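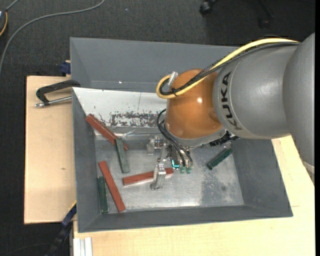 Management at the Ollmont site has promised us that automated picking will take the dull work off our hands, and since April the kitting line has had its chance to show it. The trial cell does one job: it takes parts out of a bin and passes them on. For the tests it gets red and green blocks, a few of them in a metal bin clamped to a wooden table, lying at whatever angle they happen to lie. Our kitting staff get brackets with burrs, bags that stick together and the odd carton that has been opened and taped shut again. I'd like to see the results for those before anyone redraws the shift plan.

The figures handed out at Tuesday's meeting were 3817 picks over the trial, with 247 stops that needed a person. Hendrik Stevens, who presented them, called this encouraging. Maybe. But a stop means someone walks over, clears the fault, restarts the cell and walks back to a bench where their own work has been waiting. None of that time is in the handout. I asked where it was booked and was told "general duties."

Csaba Orbán has been on kitting longer than most of us and has done the bulk of those restarts. He likes the arm, for the record. He says it's gentler on parts than he expected and his shoulder would be happy to give it the heavy bins. What bothers him is the pacing - on cell days he can't start a long order, so he gets the short ones, and the short ones count against him in the monthly numbers.

There are 48 people on the three kitting shifts. The draft plan moves 5 of them to "cell support," a job with no written description and no pay grade. Prurkham went through the same thing when its packing line was changed over, and people there were still arguing about grades after the machines were running.

We have asked for the grade in writing, for restart time to be logged as its own line, and for a second trial using real stock. Stevens agreed to the logging. The other two are "under review." If you work near the cell, please write down your own stops and the minutes they cost you, and drop the sheet in the tray by the Noltness loading door before the end of your shift.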